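Back at the shop in Inarthorpe by 2, thermos in hand, and Lilibeth Panganiban had already cleared the table for me – bless her! I named the arms Sodton (left) and Yap (right) back in January and now everyone calls them that, even the woodturners. The job is the little whiteboard. Yap gets to do the writing and the wiping, and Sodton is supposed to steady the board once I trust him near it. I spent 40 minutes on the wrist camera settings, ate 3 cookies, and changed the grip height so many times that my notes are a mess.
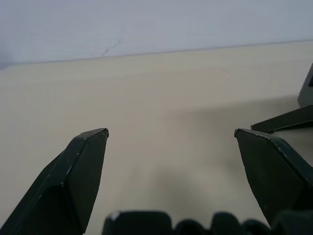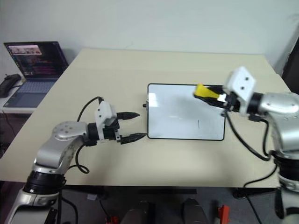
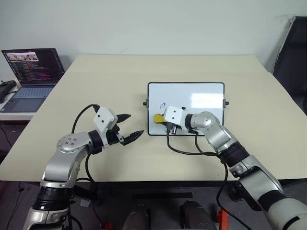

Wrist view first, then Yap with the yellow-ended marker, then Yap on the board with Sodton's fingers open.

Lilibeth thinks the board needs a rubber mat under it and she's probably right. I've saved the settings as Gelow 17 (I'm running out of patience with names). Tomorrow I want to try a slower approach – and bring a longer extension cord, and pay her back for the cookies.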